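# Parallel jaws vs. soft fingers on a two-arm bench: which would you keep?
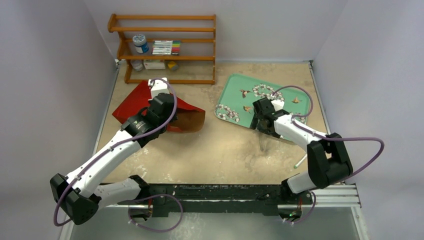 *Started by **londska_bench** · Grippers & End Effectors · June · 14 replies, 1,259 views*

I've had two arms on a shared rail for a while now and I'm trying to settle on one gripper for both sides. At the moment both have the black parallel ones. The jobs I care about are bags (reach in, get something out) and light drinkware, so a clear cup over a tray, that sort of thing. I've been offered a pair of Sindeso soft fingers at a decent price and I can't decide.

What I've found so far with the parallel jaws:

- Bags are hard. Glossy material slides off the fingertips and the flap folds back in when the wrist goes past it.
- Thin plastic cups are fine if I keep the force down. At 100 on the controller's scale they crumple, at 12 they hold.
- Marker pens lying flat on the table are no trouble at all.

Cameras are a separate headache which I'll put in another thread.

---

**ittonworks**

I'd keep the parallel ones. I had the Sindeso fingers for a few months and they are good on cups and fruit, but they're too fat to get into a tote bag once it has slumped. You end up pushing the bag across the table. Put some thin rubber on the jaws you already have and try again before spending money.

---

**grebe_72**

Disagree with that. I run soft fingers on one side only and they do bags fine as long as the other arm holds the opening. You've got two arms, use them. Left holds the edge, right goes in. Trying to do a bag with a single gripper is making life hard for yourself whatever is on the end of it.

---

**ittonworks**

> Left holds the edge, right goes in.

Fine if both arms can reach the same spot. On a rail like that they'll be close to touching at the wrists. Mine faulted every time I tried it, and I had to slow everything down so much it wasn't worth doing.

---

**londska_bench**

They do both reach the middle, but it's tight, and I worry more about the cables than the wrists. I've left big loops so nothing pulls when the wrist turns, and the left one sits right over the bag when that arm is down in it.

---

**tallow**

Those purple loops are the first thing I'd sort out, before any gripper. The one on the left goes out past the base joint and then there's another loop above the bag. If you bring the other arm across, it will catch. I clip mine at each link and leave the slack at the elbow only. You need less spare than you think.

Also, what controller are you on?

---

**londska_bench**

Chidiac, the older one. One box per arm, and they share a stop button.

---

**tallow**

Then the force number doesn't mean much by itself. On the old Chidiac it's a share of motor current and it drifts as the motor warms up. Run it for an hour and try your cup again at 12. I'd expect it to grip differently. Any comparison of jaws against fingers needs doing at the same point in the session or you're comparing warm with cold.

---

**grebe_72**

Good point, I'd forgotten that. The newer firmware has a correction for it but I don't think the older boxes can take it.

---

**pell_mell**

Can I ask why you need the same gripper on both sides? Mixed works for me. Jaws on the left for anything flat or narrow, soft on the right for cups. The only nuisance is keeping two sets of settings.

---

**londska_bench**

Mostly so I can swap a job from one side to the other without redoing it. If the left can't do what the right does, I lose that.

---

**ittonworks**

That's a proper reason and I'd stick to it. Mixed grippers look clever until one arm is down for repair.

---

**pell_mell**

Depends how often yours break. Mine don't.

---

**londska_bench**

Right, I've asked whether I can borrow a single soft finger set before buying the pair. Plan is rubber on the left jaws, soft on the right, same bag and same cup for each, all after an hour's warm-up. I'll clip the cables first. Will post the numbers in here when I have them.

---

**tallow**

Do the cup with something in it as well. Empty ones tell you very little about slip.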